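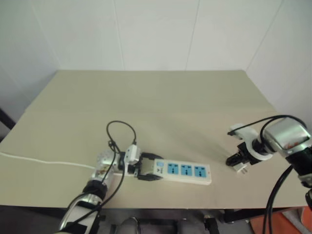 The Power Strip on My Desk, and Where Everything Plugs In

September
By Tetsuya Onishi
5 min read

I moved my desk to the other wall last month, and the part that took longest was the plugs. The desk itself went across the room in two minutes. After that I had a pile of chargers on the floor and one outlet behind the bookcase, and I spent most of an evening deciding what went where.

I had been using an old six-way strip from college. It lived on the floor behind the desk, face up, and collected dust and paper clips. One of the outlets had gone loose, so the lamp would go off if I bumped the cord with my foot. I threw it out. I should have done that a while ago.

The new one is white, with three blue universal sockets in a row on the top. There is a small blue switch at one end, next to the logo, and the cord comes out at that same end. I wanted universal sockets because half of what I own has a plug from somewhere else. My soldering iron came from my brother in Osaka and my radio came from a shop in Leeds. I used to keep a drawer of adapters for this, and the adapters made everything stick up two inches and lean.

A word of caution on that. A universal socket changes the shape of what fits. It does not change the voltage. Check the label on the back of anything from overseas before you plug it in. My radio has a sticker that says 110-240, so it is fine. I had a hair clipper that was 230 only, and I gave it away.

Three sockets sounded like too few. I wrote down everything that had been plugged into the old strip and it came to this:

Desk lamp
Monitor
Laptop charger
Phone charger
Radio
A Starkier label maker charger I had not used since spring

The label maker came off first. The phone now charges from the laptop. The radio only needs power when I have it on, and it also takes batteries. That left the lamp, the monitor and the laptop, which is three.

I put the strip on top of the desk, at the back. I know some people hate seeing it. I tried it under the desk for two days, stuck up with tape, and I had to get on my knees every time I wanted to swap the radio in. On top I can reach it sitting down. The cord goes off to the left, toward the outlet, and I keep it in a straight line so that it doesn't end up under my elbow.

Some things I worked out by doing them wrong:

Hold the strip down with one hand when you plug something in. It's light, and if you push with only one hand it slides away from you and you end up chasing it across the desk. I thought about screwing it down, but I rent this place and the desk came with it.

Put the biggest plug on the end away from the cord. My laptop charger is one of the blocky ones and in the middle it covers part of the next socket. On the end it can hang over.

Look at the prongs before you push. Universal sockets have more openings than you are used to, and it's easy to line up with the wrong ones. If it doesn't go in with a firm, even push, pull it back and look again. Don't wiggle it.

Keep heaters off it. I have a small Gashaw space heater for January and it goes straight into the wall outlet, on its own. The monitor, lamp and laptop together don't draw much. The heater on its low setting is 900 watts, and I would not put that through a strip that is already feeding other things.

For the cords themselves I bought a bag of Ultinano hook-and-loop ties. I used 8 of them and I still have most of the bag. I coiled the extra length of the monitor cord and tied it in two places, then did the same with the lamp - loose coils, about the size of a saucer. I have read that you should not leave a cord tightly coiled while it is carrying a load, so I leave some room in them.

I put a strip of masking tape on each cord near the plug and wrote on it in pen. LAMP, SCREEN, LAPTOP. It looks a little silly with only three of them, but last week I pulled the monitor twice when I meant to pull the lamp.

The radio still bothers me. When I want it on, I take the lamp out, which is fine in the daytime. At night I run it on batteries. I may get a second strip, though I think if I do that the label maker will be back on it within a week.

Next on the list is the shelf over the desk. I have the brackets from Camside and no drill.

Comments

Marnie: I have mine on top too. My husband keeps moving it to the floor.

deskbound_p: Do the prongs sit tight in a universal socket? I had one where a flat two-prong plug would half fall out.

Tetsuya Onishi: The lamp is a flat two-prong and it holds all right so far. The radio is a bit looser. I check it.

Rolf H: Agree on heaters. Straight to the wall, always.

Marnie: You can borrow a drill from most tool libraries, by the way. Ours is five dollars for the weekend.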